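Natural red food colouring

Natural red food colouring is the general name given to any red dye for food or drink that has been drawn out of a plant, an insect or another living source. Cooks have been reddening their dishes for as long as there have been cooks, and the subject is a friendly one to read about, partly because so much of it took place in ordinary kitchens and on market stalls, with nothing more than a pot, a cloth and a good deal of patience.

Sources

The best known plant source is beetroot, whose colour comes from a family of pigments called betalains. They give a strong pinkish red that holds up nicely in ice cream, yoghurt and icing, but they are not fond of heat, and a beetroot sponge that goes into the oven a glorious crimson may well come out a rather homely brown. Anyone who has tried to bake a red cake for a birthday without using a bottled dye will know the disappointment.

A second large group is the anthocyanins, found in red cabbage, black carrots, elderberries, grape skins and a great many other fruits and flowers. These change with the sourness of whatever they are put into: red in lemon juice, purple in plain water, and blue or even greenish when bicarbonate of soda is added. It makes them a delight for children and something of a trial for jam makers, who must keep an eye on how sharp their fruit is from one season to the next.

Cochineal, or carmine, comes from a small scale insect that lives on prickly pear cactus in Mexico, Peru and the Canary Islands. The dried insects are crushed, and the colour obtained from them is among the steadiest of all the natural reds, standing up well to both light and heat. It is not suitable for vegetarians. Paprika and annatto lean towards orange, while the lycopene in tomatoes gives a warm red that mixes more happily with fats than with water.

The Mersha valley trade

A small but well-loved chapter in the story belongs to the Mersha valley, where black carrots were grown for colour as well as for the table. The growers' guild at Gedura kept a book of recipes, of which 137 have been copied out and 17 deal with nothing but reds. Many are very like one another - a little more vinegar here, a longer rest in the cellar there - and it is plain that families guarded their own small changes with some pride. The work began in September, when the roots were lifted, and went on until the cold weather made washing them a misery.

The carrots were grated, steeped in water made sour with vinegar, and pressed through linen. The juice was then simmered down very gently, as too fierce a boil dulled the colour, and sealed in stoneware jars. A dealer called Helov bought most of the jars for sweet makers in the towns, and one of the firm's price lists names 228 separate customers, from large confectioners down to a convent that wanted 2 jars a year for its Easter biscuits.

Strength and shade

Two batches from the same field can differ a good deal, so makers have always needed some way of comparing them. The old method was to let a drop fall on white bread and look at it by a north-facing window. Later makers preferred to look through a measured amount of the liquid, diluted if it was very dark, and set it beside a batch they already trusted. Clear vessels with printed volume marks are handy for such work.

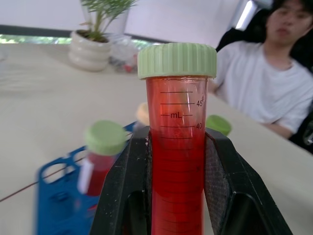
Ashok Nigam has objected that all this fuss over matching shades misses the point of a natural colour, and that a customer who wants every jar the same would be better served by a synthetic one. The Prelent handbook for small producers takes a gentler line, advising its readers to blend several pressings together and to put up with whatever difference is left.

Keeping

Most natural reds fade in daylight and are best kept in a cool, dark cupboard, or in the fridge once opened. Powders last longer than liquids, provided the lid is put back properly. Home-made beetroot juice should be used within a few days, though it freezes well in ice cube trays, and a cube or two dropped into a bowl of icing is usually plenty.

See also: Beetroot; Cochineal; Paprika; Jam making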